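4. Living and working under the roof: results from the Josen survey

4.1 Households and rooms

The survey described in Section 3 was carried out among households in Josen whose attic had been converted into a habitable room. Of the households approached, 230 returned a complete questionnaire, and 34 agreed to a longer interview in their own home. The interviews were led by Sun-ja Seo and followed the guide reproduced in the appendix. Respondents were asked how the converted room had been intended to be used, how it was used at the time of the survey, and what they would change if the work were to be done again.

The most common intended use was a spare bedroom. In practice, many of these rooms had become places of work, study or storage within a short time of completion. Respondents with school-age children were the most likely to report that the use of the room had changed more than once. Several described a pattern in which a desk was first placed in the attic as a temporary measure and the bed was later removed to make room for a second one.

Complaints about the rooms fell under familiar headings. Summer heat was mentioned most often, followed by lack of standing height and by noise from rain. Poor daylight was raised less often than earlier work on the Ha district had led us to expect. The difference may be due to the age of the buildings, as the Ha conversions were made before the present rules on roof windows came into force.

4.2 Sloped ceilings and the use of floor area

Respondents were asked to mark on a simple plan the parts of the room they used every day, those they used from time to time, and those they did not use at all. The plans were then compared with the height of the ceiling at each point. As expected, the strip of floor nearest the eaves was seldom in daily use. The width of this strip varied a good deal between homes with the same roof pitch, which suggests that furniture and habit play a larger part than the building itself.

Desks were often placed facing the low wall, where a seated person needs less height. Wardrobes and bookcases competed for the few full-height walls, and the choice between them was a frequent cause of disagreement within the household. Figure 4 shows a room of the type discussed, with a sloped ceiling, grey walls and a wooden floor.
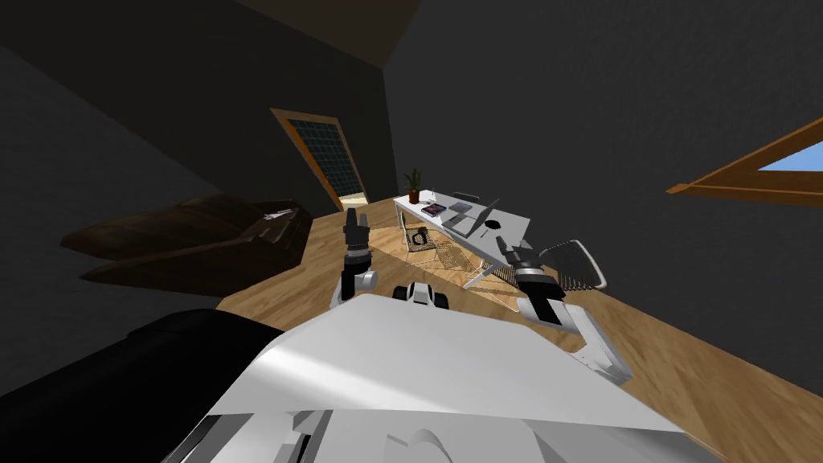
Figure 4. Attic-style room with sloped ceiling (computer rendering).

Low cupboards built into the eaves were valued by those who had them, although their owners admitted that the contents were rarely taken out. In 11 of the homes visited, the cupboards had been fitted after the main conversion and at the household's own expense. These respondents gave a higher rating to the room as a whole than those without built-in storage. The number of cases is too small to allow any firm statement on this point.

Floor covering was a further matter on which views were divided. Wood was preferred for its appearance and for ease of cleaning, but the people sleeping in the room below complained of footsteps and of chairs being moved. Carpet was chosen mainly by households in which the attic was still a bedroom. Two of the interviewed households had replaced carpet with wood and later bought large rugs, in effect returning to a soft floor in the areas most used.

4.3 Heat and ventilation

Temperature readings were not part of the Josen survey, and the results in this section rest on what respondents told us. Most said that they avoided the attic on summer afternoons. Households that had taken part in the earlier Mivevent insulation scheme reported fewer such days, and were also more likely to open the roof window at night. It is not possible to separate the effect of the insulation from that of the advice leaflet given out with it.

Those working from home described moving downstairs for part of the day and returning in the evening. External blinds were praised by nearly all who had them. Internal blinds were considered useful against glare but of little help against heat, a finding in line with the Skastar housing report. The cost of external blinds and the difficulty of fitting them from inside the building were the reasons most often given for not having them.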